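Small oven on the table, yes or no?
Forum > Kitchens and Cooking > Small kitchens

wardd
Posted in May, 14 replies so far

Evening all. We've moved into a place where the kitchen is basically a corridor with a sink, and the proper oven is a Benent that trips the electrics if you so much as look at it. So I'm thinking of living off a countertop toaster oven for a while. My question is where people keep theirs. The worktop is 361 cm long if you add both sides together but most of that is hob, sink and a boiler cupboard, so it'd have to go on the table. Is that daft?

melaniia_p

Not daft at all, mine has been on the table for 3 years. You do need to leave a gap behind it and at the sides, the booklet will tell you how much. And don't put it on a plastic tablecloth, ask me how I know!! (Pink gingham. Gone.)

OttmarH

I'd say no. A table is for eating at. Once you put an oven on it you've got crumbs and a hot door right where somebody's elbow wants to be, and the cable has to go somewhere too. Get a trolley or a solid shelf at worktop height. I put up a shelf for my sister's and it took one afternoon, including the arguing.

wardd

Rented flat, so no drilling I'm afraid. A trolley might work but the corridor is so narrow we'd be climbing over it to get to the loo.

Hanna O

Table person checking in. I think it depends what you do with the rest of the table, and I've got fairly set in my ways about this. The oven goes in the middle towards the far side, plate on the left, oil on the right, and then I can do a whole supper without walking anywhere. I used to keep the oil in the cupboard over the fridge and I was forever going back for it with greasy hands.

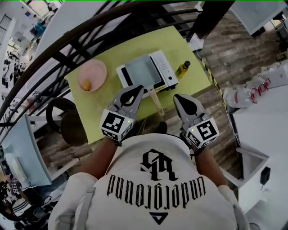 The other thing is the spatula. I like a wooden one, because a metal one scratches the tray and gets hot if you leave it lying about, and I do leave it lying about. Mine's from a pack I got at Wibisono, nothing special, and it lives wherever I last put it down. And a small bottle of oil is much nicer than a big one for this - you only want a dribble on the tray, and a litre bottle always glugs. I refill mine from the big one when I remember.

melaniia_p

Small bottle, yes! I've been using an old vinegar one with a funnel. Do you line the tray, Hanna?

Hanna O

Only for fish. For veg I just oil it and shove it in, they brown better. Don't pile them up though, one layer or they go soggy and sad.

OttmarH

Still no answer on the cable. If it hangs over the edge where people walk, somebody will catch it sooner or later and the whole lot comes down. I'm not trying to be a misery, it happened to us with a kettle.

orysia.s

Ottmar has a point about cables, but you can put the table up against the wall with the socket and then it just goes down the back. Ward, do you have a socket on that side? Please don't run it off a four-way with the kettle and the microwave as well.

wardd

There's a double socket by the window and nothing else on it. Table could go there if we give up one chair, and we only own three.

orysia.s

Then that's your spot. Keep the curtain well away from it, or take it down altogether.

OttmarH

Fine, against a wall with its own socket I can live with. I'd still rather have the trolley.

melaniia_p

Which one are you getting? I had the Istberg with two knobs and the timer died after 13 months. The Ana is smaller but it heats up much quicker, and a normal dinner plate sits on top of it quite happily once it's cooled down.

wardd

Looking at the Ana, the Istberg won't fit between the window and the edge anyway. Going to measure again tomorrow, with the door open this time.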